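Household Machines and the Question of Chores: A Position at Midyear

July 8, 2024

The author of this page has been asked, more often than on any other subject, whether a machine can yet be trusted with the chores of an ordinary home. The question usually arrives in a short form and expects a short reply. A somewhat longer one is set down below, and it will be revised as the work goes on.

It is necessary first to separate the chore from the task. A task is a single action with a clear beginning and end, such as placing a cup on a shelf. A chore is a string of tasks, joined by judgment, that has to be finished in a home where other things are going on. Most of the reports received here concern tasks. Readers write in about chores. A great deal of disappointment comes from the space between the two.

The January entry on this page dealt with the shop floor, and several readers objected to its tone. It reported on a visit to Plelonetti, a maker of cabinet hinges, where an arm moves 3000 hinges in a shift from a tray to a packing line. The arm does this well. The tray is always in the same place, the hinges all face the same way, and a person stands close enough to stop the line. Those readers felt that the entry gave the arm too little credit. The credit is gladly given. The entry's point was that the plant had been arranged to suit the arm, and that few families would accept having their kitchens arranged on the same terms.

The position at Stunley was different and, for the purposes of this page, more useful. Stunley runs a linen service for small hotels and has tried machine folding on two occasions. On the first, the folding table handled flat sheets without trouble and failed on fitted ones. On the second, with newer equipment, it accepted fitted sheets provided that a worker first found the corners. The manager's log for the trial listed 3563 pieces, of which 600 were set aside for folding by hand. The company regarded this as a fair result and kept the equipment. A household, which owns perhaps four fitted sheets and has no worker to find the corners, might regard it otherwise.

Cost deserves a paragraph of its own, although the figures change too quickly to be of lasting value. A trade circular from Saludo, which leases equipment to laundries, set out a plan under which a machine would be charged by the hour, with 50 hours as the smallest order. The author does not know of a home with 50 hours of laundry in a month. The circular did not address homes, to be fair to it, but two readers sent it in as proof that the home market had opened. It had not, at least on those terms.

There is also the matter of supervision. A chore that must be watched has been only partly handed over. If a person must remain in the room, ready to step in, the time saved is small and the attention required may be greater than before. This page has used a plain test for some time: whether the person responsible could go out to buy bread. By that test, floor cleaning has passed in many homes, and dish washing passes once the dishes have been loaded. Laundry has not passed. The washing itself was given over to machines long ago, and what remains is the loading, the emptying, the sorting and the folding, all of which still fall to human hands.

Readers who wish for a practical view of this remainder may find it helpful to look at the loading end of the work. 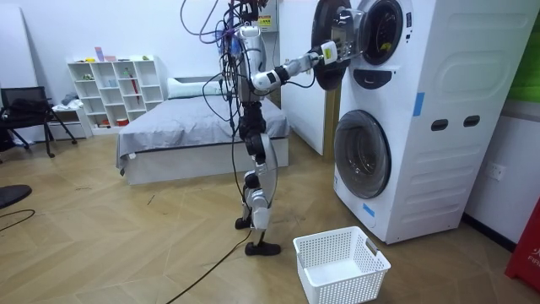
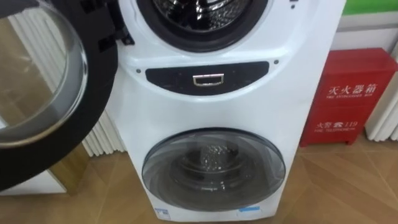
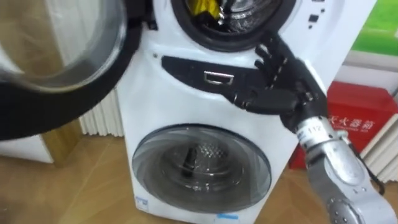
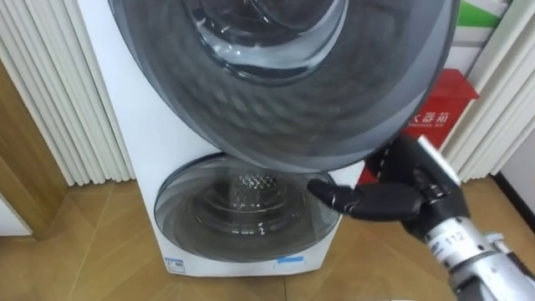 The measure this page proposes for laundry is the number of separate things that must be opened, closed, pulled or reached into before a load can be called finished. It is a better guide than speed. A stacked machine with an upper and a lower drum offers two round doors, and the upper one, when open, swings out wide enough to take up a good part of the space in which an arm would like to work. There is a small metallic handle in the dark strip between the drums as well, and it asks for fingers where a door might be managed with a push. A person deals with all of this by leaning a little to one side. A machine must have been prepared for it, and prepared again for the next model, whose handle will be somewhere else.

The same measure may be applied to other rooms. A refrigerator has a door, several drawers and a number of jars with lids, each of which is a separate small problem. A bed has no doors at all – yet making one is among the hardest chores on the list, since cloth does not hold its shape while it is being moved. The measure is therefore incomplete, and suggestions for improving it are welcome.

Some correspondence has been received concerning Hastis, whose brochure promises a home helper that will "manage the wash." The author has read the brochure twice. It does not say who carries the basket to the machine, who checks the pockets, or who decides that the wool sweater is to be kept out. A request for clarification has been sent and no reply has yet come. Should one be received, it will be printed here in full.

Until then, the position of this page is as follows. Machines can perform many of the tasks that make up household chores, under good conditions and with a person nearby. They cannot yet be given the chore. Families considering a purchase are advised to ask the seller for a complete run of one chore, from the first step to the last, with no pause and no help, in a home other than the seller's own. They are further advised to bring their own laundry, including the fitted sheets.

The next entry will consider dishes, and in particular the question of who scrapes the plates. Letters on that subject may be sent in the usual way.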